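Search this site
Search
Filed under: Assistive Technology / Trials and Reviews / Progress Reports

Interim report on the Sturkine two-arm kitchen kit
Prepared for the Gralavthorpe Foundation by Lindalva Batista, Nindley Home Supports
Reporting period ending June

You asked for a plain account of whether the kit is worth the second instalment. My short reply is that I would hold it back until the matters listed near the end are settled. The longer reply follows, with the parts that went well given their due.

The grant covers one Sturkine kit on a 7-month lease: two arms, two grippers, the controller, the mounting hardware and a subscription to what the supplier calls its household skills library. The proposal, which I did not write but did sign, said the kit would be assessed as an aid for clients with limited hand strength who want to stay in their own homes. It spoke of putting dishes away, warming a meal and tidying a bench. I have kept to those jobs. The sales material also talks about folding laundry and feeding pets, and I've left both alone.

Installation took 2 days against the half day quoted. The arms need a heavy table with a solid back edge to clamp to, and our first table flexed enough that the calibration routine refused to finish. The replacement came out of our own furniture budget. The Sturkine technician was courteous and knew the equipment well, but he had not been told we are a home supports agency and had packed for a university lab. Half of what he unpacked went back in the van.

The workspace was laid out with Teixeira, the occupational therapy practice we contract for home assessments. Their advice was to stock it with ordinary kitchen things of mixed shape and finish, and to resist the supplier's own practice set, which is all matte plastic in matching sizes. I agreed. A client's cupboard holds mugs from three different decades and a plate somebody's aunt left behind, and a machine that only copes with the demonstration cups is no use to her.

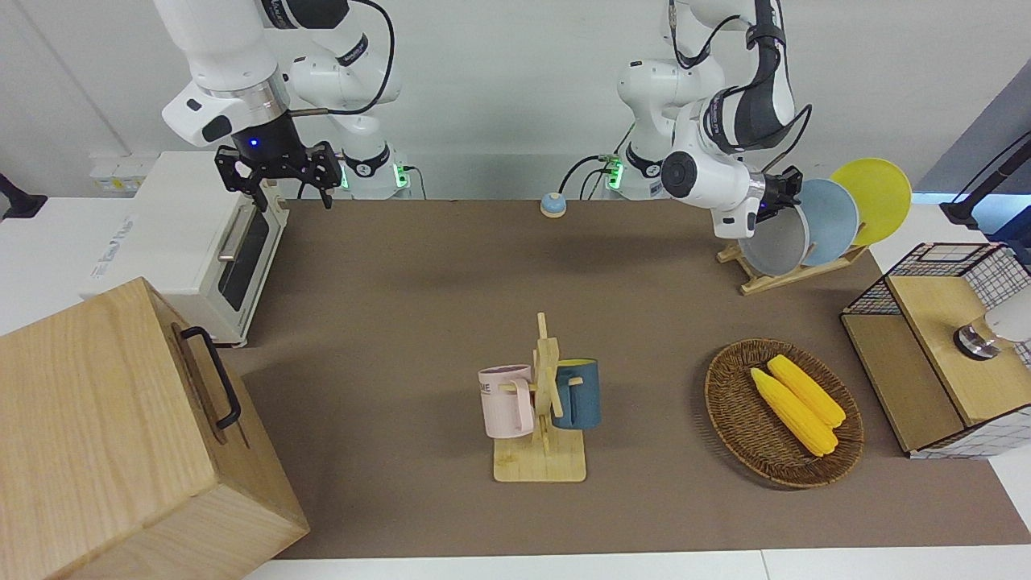 The plate work is where the kit has come closest to its promises. On a good morning it will lift a plate out of the rack and set it on the table without fuss, and our support workers have stopped hovering beside it while it does so. It is slow. A person with sore wrists would still beat it comfortably, and several of our clients who came to watch told us so. The supplier's reply is that speed will arrive with a software update. I've asked which update and have not been given a version or a month.

Mugs are poorer. The trouble is in how the handle meets the peg, and the gripper has a habit of closing on the rim and then pulling sideways. We stopped using anyone's good mugs early on. The library lists mug handling as "household ready", and I don't think a reasonable buyer would read those words and expect what we have been getting. Teixeira's therapists put it more bluntly in their notes, which are attached as Appendix B.

Toaster oven tasks have been run with the appliance unplugged. Our insurer insisted on that, and I would have insisted if they hadn't. So we can say something about whether the arm can get hold of a door handle, and nothing at all about whether a client could safely rely on it for a hot lunch. The brochure has a whole page on warm meals. Please don't take our silence on that page as support for it.

Training the kit on a new job is done by guiding the arms through it over and over. The supplier recommends 100 demonstrations for each job. This is skilled, dull work, and it landed on two support workers who were supposed to be out on visits. I have recorded their hours under staff time, where you'll see the line has gone over. The proposal assumed the skills library would cover most of what we needed and that very little teaching would be done locally. That assumption was wrong, and I should have questioned it before signing.

On money: the lease and subscription are on budget. The unbudgeted costs are the table, the staff hours already mentioned, and a $4,000 charge for what Sturkine calls an extended commissioning visit. We dispute this last one. The visit was to correct a calibration fault present at delivery, and I can't see why a charity should pay to have a leased machine made to work. The invoice is unpaid and the correspondence is in Appendix C.

Support from the company has been uneven. Phone calls placed before 10 a.m. are answered quickly by people who can help. Calls in the afternoon go to a general line, and what comes back is a link to the manual. The manual itself is decent on mounting and cabling and thin on everything a non-engineer would want to know, such as what the colours of the status lights mean when they change partway through a job. One of our workers has made a laminated card for this, and Sturkine has since asked if they might have a copy.

Client response. We held open mornings for clients and families, and people were curious and kind about it. Few could picture it in their own kitchens. The commonest objection was the room it takes up, followed by the look of the thing, and a good many asked what happens in a power cut. I didn't have a satisfactory answer for them. Families living at a distance were keener than the clients themselves, which is a pattern we know well from alarm pendants and which I'd caution against reading as demand.

Before the second instalment is released I would want the following from the supplier, in writing:

Withdrawal or honest rewording of the "household ready" label for mugs.
Cancellation of the commissioning charge.
A statement of what the arms do on loss of power while holding something.
A named contact who answers in the afternoon.

If those come through, I'd support finishing the lease on a narrower scope, limited to plates and light tidying at our own premises. I would not support moving the kit into a client's home during this grant. The original timetable has that happening next quarter and I have told the staff to stop planning for it.

Should the Foundation prefer to end the project now, the lease allows it with one month's notice and the return freight is ours to pay. The table we would keep. It has already been spoken for by the meal program.

Appendices B and C are enclosed. Appendix A, the task log, is still being tidied and will be sent separately.

L. Batista
Nindley Home Supports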